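Chapter 4
Filing, Labelling and the Art of Finding Things Again

Every office has a drawer that will not quite shut. In it are the guarantee for a kettle, a key to something, three letters marked urgent and a menu. The owner of the drawer will tell you that they know exactly where everything is, and in a sense they do. It is in the drawer.

This chapter is about what to do before matters reach that stage. It covers how records are grouped, how they are named, how long they are kept and who is allowed to throw them away. The last of these causes more bad feeling than the other three put together, so we have given it a section of its own (4.6). You will need the blank index sheets from the back of the book and a pencil. Pens are for people who have never renamed a folder.
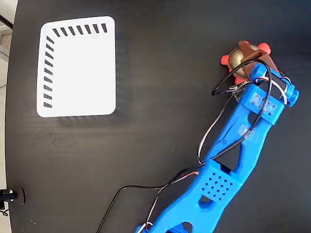 What is the difference between a file and a record?
A record is a single piece of evidence that something was done, agreed or paid. A file is the group of records you would expect to find together when somebody asks about it. One invoice is a record; everything to do with the new boiler is a file, including the letter in which the firm apologises for the old new boiler.

The distinction sounds fussy until you have to make a search. People rarely ask for a record by name. They ask for "that thing from Yüksel about the carpets", and a good file is one that can survive being asked for in this way.

We shall follow one case through the chapter. Stoment is a small firm that hires out chairs, tables and tents for weddings. It was founded by Doğukan Uçar, who kept his paperwork in carrier bags, one per season, hung on the back of a door. The method had its merits. It was cheap, and the bags could be carried out in a fire. When his partner Recep Işık finally went through them he found 1,432 sheets of paper, of which 200 were copies of the same price list.

Işık's first attempt at order was alphabetical. Customers went under their surnames, suppliers under their trading names, and the tents went under T. Within a season there was a file called Various, and soon after that a second one called Various (other). If you take one warning from this opening, let it be that a file called Various is a carrier bag with a lid -- and the lid makes it worse.

His second attempt is the one we shall study. He wrote to both the branches, Wiravach and Pranenton, and set out what he wanted in a memo. It is reproduced here with its original spelling, which was better than ours.

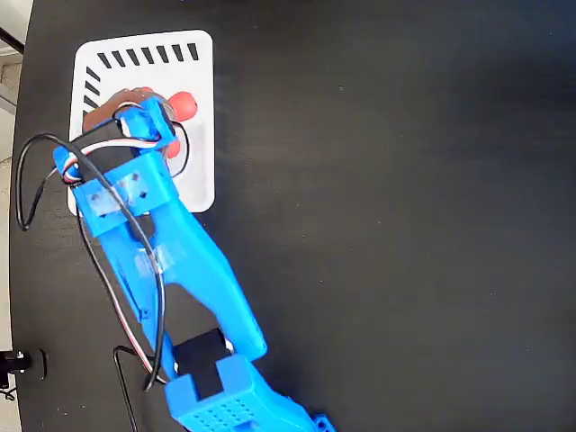 Pranenton, 15/01/2021

To both branches. From the start of next week every booking has one file and one number. The number goes on the front, top left, and on every sheet inside. If a sheet belongs to two bookings, copy it. If it belongs to none, ask me before you invent a place for it. There are to be 12 headings, listed overleaf. There will not be a thirteenth. Please do not write to me suggesting a thirteenth. R.I.

By September there were 51 headings. Wiravach had added most of them, including one for correspondence about the headings. Before you laugh, try the exercise at 4.2, in which you are asked to sort the contents of your own kitchen drawer under six headings and then persuade someone you live with to put the scissors back.

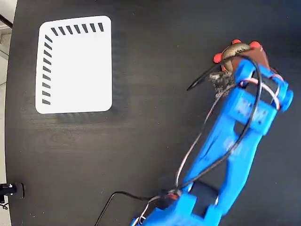
Labels are where most systems are won or lost, and Işık was right to be strict about the top left. A reader of English starts in that corner, and a thumb flicking through a stack of folders tends to uncover it early. Whatever you put there should be the thing people search by, and the rest of the label should have the good manners to stay out of its way. The white card on the dark table makes the point well enough: its slanted black dashes run along the top and down the left side, the remainder is plain, and the eye goes to the corner where the two lines meet. Now compare the labels on your own shelf. If the biggest word on them is "Miscellaneous", turn straight to 4.3.

Key terms for this chapter: record, file, heading, index, retention period, weeding. Weeding means the planned removal of records that are no longer needed. It does not mean tidying up on a bad afternoon, although the two have been confused, most memorably at Wiravach, where the tent insurance has still to be found.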